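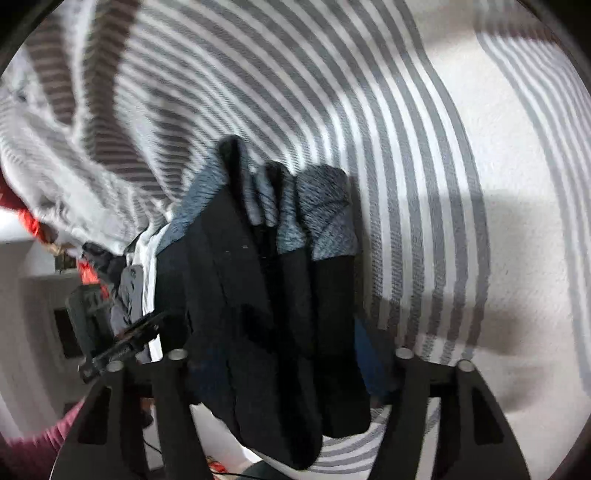
Kultamside 洗衣房在工单里写道:演示时叠毛巾没有问题,换成深色衣物就不行了,到底现在能不能把叠衣服这道活整个交给机器?如果不能,请直接告诉我们哪些能交,哪些还得人来做。

**产品:** Erovix 叠衣工作台
**受理:** Hisico 技术支持
**登记日期:** 2026-08-30
**状态:** 部分解决,保留一项未决
**优先级:** 中

## 现象

- 浅色毛巾、枕套:抓取和对折正常。
- 黑色衣物,腰部翻边露出蓝灰色花纹里料:系统把翻边识别成另一件衣物,去夹两种颜色的交界处。
- 底下垫着条纹布时,边缘检测会沿条纹走线,抓取点偏到布面中间。
- 报错以“抓取点置信度不足”为主,偶尔没有报错,直接抬空。

客户从6月开始使用,程序版本没有升级过。布草和衣物走同一张台面,中间不清台。

## 处理记录

**第1步:排除硬件。** 远程检查开合行程和夹持力,数值在范围内。让客户用单层白毛巾试夹,没有滑脱。硬件先放一边。

**第2步:调曝光。** 深色面料在默认曝光下几乎没有层次,褶皱和布边分不开。曝光上调后,黑色部分能看到接缝,但白底条纹过曝,枕套的识别变差。最后改成两套参数,按批次切换。客户问能否自动切换,目前版本不支持。

**第3步:换底布。** 请客户把条纹布撤掉,换成纯色垫布,同一批黑色衣物再试100件。误抓明显减少,剩下的失败集中在翻边处。客户表示条纹床品本身也要过这张台面,撤掉垫布只解决一半,床品和衣物叠在一起时情况照旧。 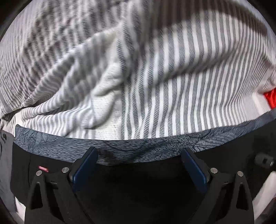

所以第3步的结论只能写成“有改善”。工单里原来填的“已解决”已经改回。另外补充一点操作要求:衣物上台前先与条纹床品分开,不要压着放。这一步目前要人工做,我们没有可以替代的程序。

**第4步:限制抓取区域。** 在配置里打开“避开颜色交界”,设定抓取点离交界线的最小距离。设得太大时,短裤一类的小件找不到可用位置,整件跳过;设得太小等于没开。试到现在的值以后,小件跳过的比例客户可以接受,跳过的衣物进人工筐。

**第5步:补充样本。** 客户提供300件深色衣物的记录,连同Rezende门店之前交来的一批,合计近3000条,已转给算法组。翻边朝外、朝内、只翻一半的都要标,标注规则如下:

1. 翻边与主体属于同一件衣物,用同一个编号。
2. 布料互相遮挡时,只标看得见的边缘,不要补画。
3. 看不清是褶皱还是布边的,标“未定”,留给复核。
4. 夹爪挡住的部分不标,夹爪前端碰到的布料属于哪一层要单独填写。
5. 同时出现两只夹爪的记录分开编号,各填各的接触位置。
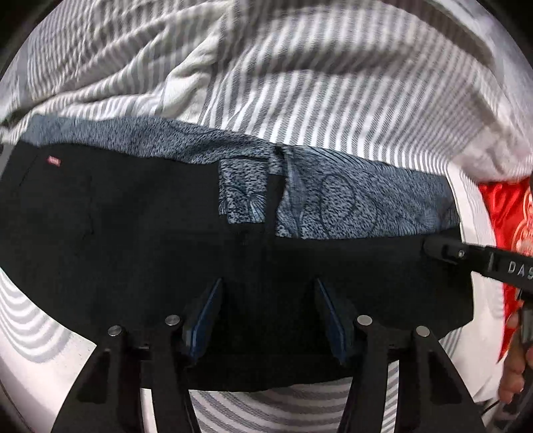 ## 给客户的答复

关于能不能整个交给机器,支持组的意见是现在还不能。按目前版本,可以这样分:

| 工作 | 建议 |
|---|---|
| 单色毛巾、枕套 | 交给机器 |
| 深色衣物,已理平、无翻边 | 交给机器,使用深色参数 |
| 带翻边或花色里料的衣物 | 人工理平后再上台 |
| 条纹床品与衣物混放 | 人工分开 |
| 从乱堆里取单件 | 人工 |

如果客户按件数核算,请把理平和分拣的时间也算进去。我们在其他现场见过只统计机器叠的那一段,数字好看,台前却一直站着人。Kultamside 目前每班仍需留人在台前。

## 未决项

- 翻边误识别:等待新模型,没有确定的发布时间。
- 两套曝光参数自动切换:已登记为功能需求。
- 抬空无报错:日志只保留最近一次任务,复现后请先导出日志,再重启工作台。

## 客户回复

垫布已换,分拣流程照改。带翻边的裤子先不上机器。工单请不要关闭,等新模型到了再用同一批衣物测一遍。

**支持组备注:** 同意保留。复测时使用第3步的衣物和现有垫布,曝光参数不要动。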